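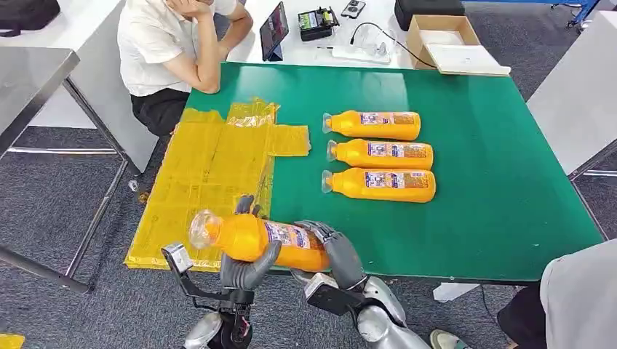
Wuva 포장 소식 제25호

사진으로 보는 작업대: 주황색 병

글·정리 욜란다 소토마요르(Yolanda Sotomayor)

이번 호 사진 면의 주제는 눕혀 놓은 병이다. 지난 4월호에서 유리병과 칸막이 상자를 다룬 뒤로 플라스틱병도 보고 싶다는 엽서와 메일이 왔다. 그래서 투명한 뚜껑이 달린 주황색 플라스틱병을 골랐다. 사진은 석 장이고 모두 같은 자리에서 찍었다. 설명은 짧게 붙이고, 포장 일을 하는 독자에게 쓸모가 있을 만한 메모를 사이사이에 넣었다.

첫 사진. 초록색 작업면 위에 병 셋이 뚜껑을 왼쪽으로 두고 나란히 누워 있다. 라벨은 흰색과 보라색, 빨간색이 섞인 넓은 띠 모양이고 글씨는 작아서 읽히지 않는다. 왼쪽에는 노란 깔개가 펼쳐져 있다.

메모. 둥근 병을 눕혀 작업할 때는 바닥면부터 고른다. 매끈한 상판에서는 병이 조금만 밀려도 굴러간다. 얇은 고무 매트나 펠트를 깔면 대부분 해결된다. Tarkham 창고에서는 매트를 한 달에 한 번 뒤집어 쓰는데, 한쪽만 닳는 일이 줄었다고 한다. 매트를 새로 살 때는 병 색과 겹치지 않는 색이 편하다. 주황색 병이라면 초록이나 회색 바탕에서 윤곽이 잘 보인다.

병의 방향을 맞추는 것도 처음에 정해 두면 좋다. 뚜껑을 왼쪽으로 둘지 오른쪽으로 둘지는 작업자마다 취향이 다르다. 우리 편집실에서는 오른손잡이가 많아 왼쪽으로 두는 편이다. 상자 안에서도 같은 방향을 지키면 검수할 때 한눈에 들어온다.

다음 사진은 병에 훨씬 가까이 다가갔다. 빨간 라벨에 흰 한자가 인쇄되어 있고, 목 쪽으로는 세로로 돋은 줄무늬 띠가 한 바퀴 둘려 있다. 투명한 윗부분 안으로 주황색 주둥이 또는 마개가 비친다. 사진이 옆으로 돌아가 있으니 고개를 기울여 보시기 바란다.
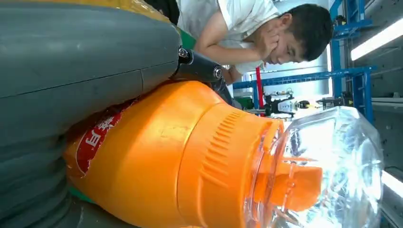 뚜껑과 목 부분

투명 뚜껑이 달린 병은 포장에서 손이 많이 가는 편에 든다. 몸통은 눌려도 제 모양으로 돌아오지만 뚜껑은 얇고 단단해서 모서리부터 금이 간다. 상자에 눕혀 넣을 때 뚜껑 끝이 상자 벽에 닿지 않도록 골판지 조각을 한 장 세워 둔다. 접은 종이로도 되지만 오래 실려 가는 물건이면 골판지가 낫다.

목에 돋은 줄무늬는 손으로 돌려 열 때 미끄러짐을 막는 자리로 쓰는 제품이 많다. 수축 필름을 씌울 때는 필름이 이 홈에 걸려 잘 내려가지 않는다. Zenitow 필름을 쓰는 독자 한 분은 필름을 바닥 쪽에서부터 씌우고 목은 마지막에 조인다고 적어 보냈다. 편집실에서도 따라 해 보았는데 주름이 확실히 덜 생겼다.

라벨 확인

감싸는 라벨은 이음매가 어디에 오는지부터 본다. 이음매가 앞을 향하면 진열했을 때 보기 싫고, 상자에서 꺼낼 때 손톱에 걸려 들뜨기도 한다. 상자에 넣기 전 병을 한 바퀴 돌려 보고, 들뜬 곳이 있으면 따로 빼 둔다. 손가락으로 눌러 다시 붙인 라벨은 며칠 지나면 또 일어난다.

지난해 편집실이 Triệu 상자로 시험 포장을 해 보았을 때는 병 2458개 가운데 라벨이 들뜬 것이 25개였다. 대부분 병 바닥과 가까운 쪽이었다. 둥글게 말려 들어가는 부분이라 라벨이 병을 끝까지 따라가지 못한 탓으로 보인다. 그때 쓴 기록지는 편집실에 있고, 요청하면 사본을 보내 드린다.

작업대 위 자리 나누기

마지막 사진에서는 병이 넷이다. 하나는 노란 깔개 위쪽에 뚜껑을 오른쪽으로 향하고 누워 있고, 나머지 가운데 하나는 작업대 앞쪽 공중에 비스듬히 들려 있다.

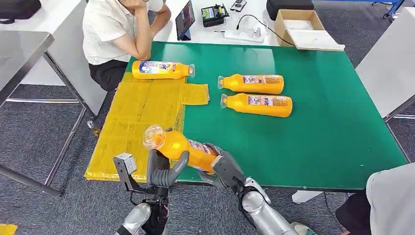

좁은 작업대에서는 병을 올려 둘 자리를 둘로 나누는 방법을 권한다. 한쪽은 아직 보지 않은 병, 다른 쪽은 확인을 마친 병의 자리다. 테이프로 선을 그어도 되고 색이 다른 판을 한 장 깔아도 된다. 사진의 노란 깔개처럼 바탕색이 뚜렷하게 다르면 선을 따로 긋지 않아도 경계가 보인다. 맨 초록색 면에 거의 붙어 누운 두 병은 뚜껑이 모두 왼쪽이고, 노란 쪽 병은 오른쪽을 보고 있다. 이렇게 자리마다 뚜껑 방향을 달리 정하는 것도 섞임을 막는 방법이 된다. 다만 교대할 때 다음 사람에게 어느 방향이 무엇인지 꼭 말해 주어야 한다.

깔개는 골판지에 테이프를 감아 만들어 써도 충분하다. 가장자리가 먼저 해지므로 테이프를 뒷면까지 넉넉히 접어 붙인다. 작업대 밖으로 늘어지는 부분은 옷에 걸리기 쉬우니 길이를 맞춰 자르거나 아래로 접어 둔다. 표면이 지저분해지면 닦지 말고 테이프만 한 겹 덧붙이는 편이 빠르다.

독자 사진 받습니다

다음 사진 면의 주제는 손잡이가 달린 큰 통이다. 창고든 가게든 집이든 장소는 가리지 않는다. 보내실 때는 통의 재질과 상자 크기를 함께 적어 주시기 바란다. 실린 분께는 Zenitow 완충지 한 묶음을 보내 드린다. 이번 호는 4000부를 찍었고, 사진 면만 따로 뽑은 인쇄물은 423부가 남아 있다. 필요한 곳은 편집실로 연락하면 우편으로 받을 수 있다.

2024년 7월 7일
Wuva 편집실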